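Backdrop boards: what we stock, and how to look after them

Members who shoot product pictures at home have been asking about backdrop boards since we started lending them in June, so this month's item goes over what we have, how to set them up and how to bring them back in one piece.

The lending shelf at the Nitton studio now holds two kinds. The plain ones are printed with a surface - marble, plaster, old boards, linen - and can lie flat or stand up. The interior ones are printed with part of a room, usually a pale wall with shelves or a plant and some sunlight already in the picture. They stand behind whatever you are selling and save you from having to tidy your own kitchen.

Interior prints are the ones people have trouble with. The light in the print comes from one side and you can't change it, so look at the printed shadows first and put your lamp or window on the side they fall away from. If the shadow of your jar goes left and the shadow of the printed leaves goes right, buyers may not be able to say what is wrong, but the picture will look pasted together.

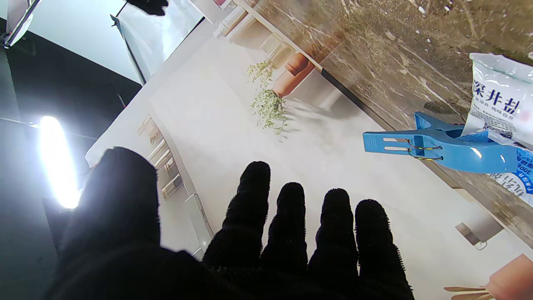 Distance matters too. Pull the object well forward of the board, a forearm's length if the table allows it, and let the print go a little soft. Sharp printed shelves right behind a candle look like a poster. Keep a bare lamp out of the shot as well, and watch for glare on the board itself. Tilting the top of the board back slightly usually gets rid of it.

For the surface under the object, a marble print goes with most of the room boards. Brown and tan patterns are easier to match than stark gray ones, and they show fewer crumbs. Mwajuma Barasa sells soap under the name Nyamweya and used a brown marble for her whole fall range. Her advice is to decide on the surface first and pick the room afterward, as most of what a buyer sees around a small item is the part it sits on.

Care is simple. Wipe with a barely damp cloth and dry straight away. No spray cleaners, and no tape on the printed side. Masking tape took a strip of color off one of the Clanance boards in September and it had to be thrown out. Carry boards flat or upright, never rolled, and put the paper sheet back between the printed faces when you stack them. Please wear clean gloves if you have been handling oils, wax or dye.

You can borrow two boards at a time for five days. Sign them out in the book by the door and write down any dents or scuffs you find before you leave, so that the next person isn't asked about them. The clamp stands are kept separately - ask Rupert Steiner, who has the key to that cupboard.

We are thinking of ordering two more interior prints before the holidays. Several people have asked for a darker room, and one for a bathroom. If you have a preference, put it on the sheet next to the sign-out book or reply to this newsletter.

Recent items
Tarkik craft fair: table bookings and parking
Choosing a mailing box for breakables
Window light in winter, part 2
Notes from the label printing evening
Shelf space available at Nitton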